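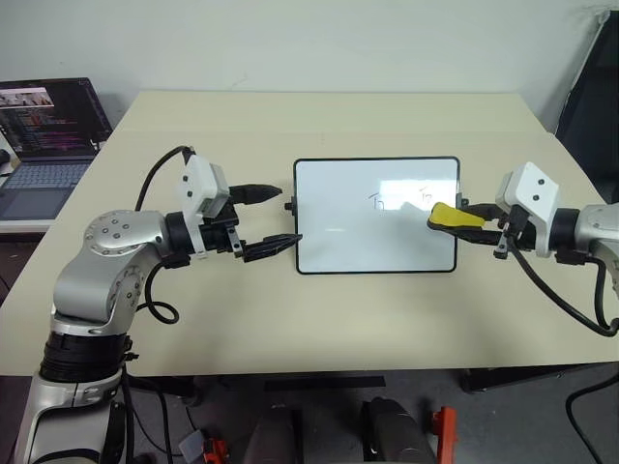 Window strikes: what finally worked on our big sliding door

peeweepatty
Posted 15 Jan 2023

I'm so happy with this I have to share! We had 4 birds hit the back slider last fall (two juncos, a hermit thrush, a poor stunned white-throat) and I put up a grid of dots on the outside of the glass, two inches apart in both directions. Not one thud all winter so far, and the juncos are out there by the dozen under the spruces. You stop noticing the dots in a day or two, I promise.

marsh_walker
Two inches seems like overkill. I have three hawk decals on a picture window and they do fine.

peeweepatty
Glad it's working, but I had hawks too, and that thrush hit right between them! Birds will try for any gap they think they can fit through. Mine are the Trovum dots, 80 bucks for the whole door, and they went on in an afternoon with a level and a strip of tape. Wash the glass really well first. I did the bottom row twice, ha.
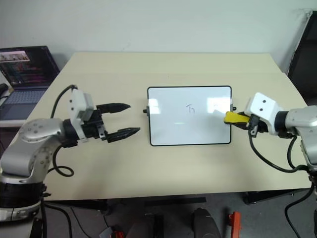

Natália Lukáč
Outside of the glass is the big thing for me. I put mine on the inside the first year and the reflection of the trees covered them right up. Moved them in March and what a difference!

marsh_walker
I still say it depends on the window. Mine faces a brick wall and there's not much to reflect.

spruce_hollow
Fair point, but check the ground under it early in the morning, before the cats and crows do. I thought mine was safe too.

Also, soap works if you're short on cash! I drew stripes on our porch windows with a plain bar. Needs redoing after a hard rain.

peeweepatty
Love the soap idea, trying it on the garage window tonight.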